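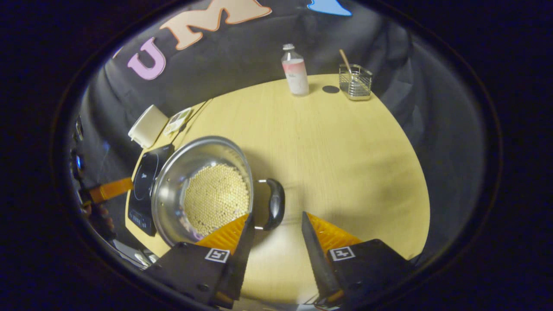
So I have been gone from this blog for a while, sorry! The reason is that I've spent most of my free evenings (and a good chunk of the weekends) collecting demonstrations for Zestotum, the cooking-help project I signed up for back in the spring. I keep getting messages asking what I do all day with a gripper in my hand, so let me try to explain it without boring you to death.

The short version is that I do kitchen chores with two plastic fingers, and a learning system gets the recordings. You squeeze, the fingers close, you let go, they open. A good example lasts less than a minute. Then you put everything back a little differently and go again. My target for this round is 600 and I'm at 181, so please don't ask me how I feel about pots right now.

The pot task is my favorite though! You come in toward the black handle on the stainless pot, get a grip, lift, move it off the induction cooktop and set it down on the table. Sounds like nothing. But the handle is curved, and if you grab it too close to the end the whole thing wants to twist in your fingers, especially when the pot is full of those little cream-colored pellets. I spilled them twice in my first week and I'm still finding them in my shoes. Spills do get kept, by the way - they go into a separate folder called Nillora, which is where all the messed-up tries live. I asked if I could name the folder after myself and was told no.

What took me longest to learn was slowing down. My first batch had 37 examples in it and 32 came back with the same note: too fast on the approach. I was moving like a person who wants to get dinner over with. Now I hum while I do it, something slow, and wait a beat before I close the fingers. It also helps to keep the orange pads square to whatever I'm picking up. If one pad lands before the other the thing gets shoved sideways, and then the system learns to shove too.

The other half of the job is mixing things up. Pot on the left, pot more toward the middle, handle turned away from you, bottle in the back, bottle closer, wire holder swapped to the other side. I used to do this by mood and ended up with the handle pointing right nearly every single time (I'm right-handed, go figure). So now I pull a slip from a bowl before each try and set the table however the slip says, even when it's an annoying one. Wornov is the tool we use for going through the recordings afterward, and it shows all your starting positions on one map. Mine was one fat blob. It's getting better!

Next up is scooping, with a wooden spoon, and I have been practicing at home with dry rice and salad tongs. My family has opinions about this. After that the whole set goes over to Achterberg in November for training, and I can hardly wait to see what it does with my pots. I did ask for a video, so if I get one I can share, it'll be up here.

Okay, back to it - 419 to go.

Search this blog
Type and hit enter

Recent posts
My salad tongs have a new job
Zestotum, week one: pellets everywhere
Five soups I made too much of
Why my wrist hurts (and the stretch that helps)
Spring catch-up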